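# Lob der krummen Demonstration
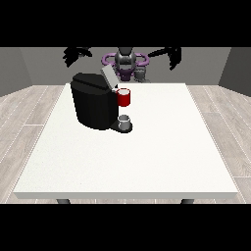 *Kaffeemaschine mit offenem Deckel, silbergrauer Becher, rote Tasse: unsere Küchenaufgabe in der Simulation.*

Seit November sammle ich Beispiele für ein lernendes System, und ich habe selten an einer Arbeit so viel Freude gehabt. Das Wort »Datensammeln« klingt nach Fleißarbeit, nach etwas, das man an die Praktikanten weiterreicht, während die Klugen am Modell schrauben. Ich halte das für einen Irrtum, und zwar für einen teuren. Wer die Beispiele aufnimmt, entscheidet, was der Roboter überhaupt für möglich hält!

Unser Projekt heißt Kateo, und die Aufgaben darin sind schlicht: ein Tisch, eine Kaffeemaschine, zwei Greifer. Jemand steuert die Arme durch die simulierte Küche, die Bewegung wird aufgezeichnet, dann wird die Szene neu gewürfelt und es geht von vorn los. 2086 Durchgänge haben wir inzwischen behalten. Verworfen haben wir auch viele, und über die möchte ich hier vor allem reden.

Am Anfang hatten wir nämlich eine sehr strenge Regel. Giorgia Piras, die bei uns die Aufnahmen sichtet, sollte alles streichen, was zögerte, nachgriff oder einen Umweg nahm. Übrig blieben wunderschöne Durchgänge (man konnte sie sich hintereinander ansehen wie eine Wassershow), und das Modell, das daraus lernte, war genau so lange elegant, bis der Becher einen Fingerbreit neben der gewohnten Stelle landete. Dann griff es daneben, hob nichts an und stellte dieses Nichts sorgfältig auf die Abtropfschale. Woher hätte es auch wissen sollen, was man nach einem Fehlgriff tut? Es hatte nie einen gesehen.

Viola Marino schlug dann vor, 50 der gestrichenen Aufnahmen zurückzuholen. Es waren solche, in denen jemand danebengreift, kurz innehält, den Arm zurücknimmt und es noch einmal versucht. Ich war skeptisch, das gebe ich gern zu. Aber schon nach dem nächsten Training setzte der Arm nach einem Fehlgriff neu an, ein bisschen umständlich, mit derselben kleinen Ausholbewegung, die Viola selbst immer macht. Ich habe laut gelacht und es mir gleich noch dreimal angesehen.

Natürlich gibt es Einwände. Orlando Valderrama hält mir regelmäßig entgegen, dass schlampige Daten schlampige Roboter machen, und wenn jemand den Becher aus Unaufmerksamkeit vom Tisch fegt, hat er völlig recht. So etwas gehört nicht in den Trainingssatz. Der Unterschied liegt für mich darin, ob der Mensch am Steuer sein Ziel noch verfolgt. Eine Korrektur ist Können, und zwar eines, das in den glatten Aufnahmen gar nicht vorkommt.

Der zweite Einwand lautet, in der Simulation könne man sich das alles sparen und die Beispiele automatisch vervielfältigen. Das tun wir auch, mit Vergnügen! Aus einer guten Aufnahme lassen sich Varianten mit verschobener Maschine oder gedrehtem Becher rechnen. Nur vervielfältigt man dabei eben auch die Gewohnheiten der Person, die vorgemacht hat. Fast 400 unserer ersten Durchgänge stammten von mir, ich komme immer von rechts, und das Modell kam folglich auch immer von rechts. Seit Zdislava Tóth mitsteuert, die vieles mit links erledigt, kennt es beide Seiten.

Deshalb mein Plädoyer: Setzt mehr verschiedene Leute ans Steuer, auch solche, die noch nie einen Greifer bewegt haben. Schreibt zu jeder Aufnahme dazu, wer gesteuert hat und was unterwegs schiefging. Und werft die krummen Versuche nicht weg, bevor jemand sie sich bis zum Ende angesehen hat. Bei uns liegen noch etliche ungesichtete, und nach dem Mittagessen fangen Giorgia und ich mit dem nächsten Stapel an.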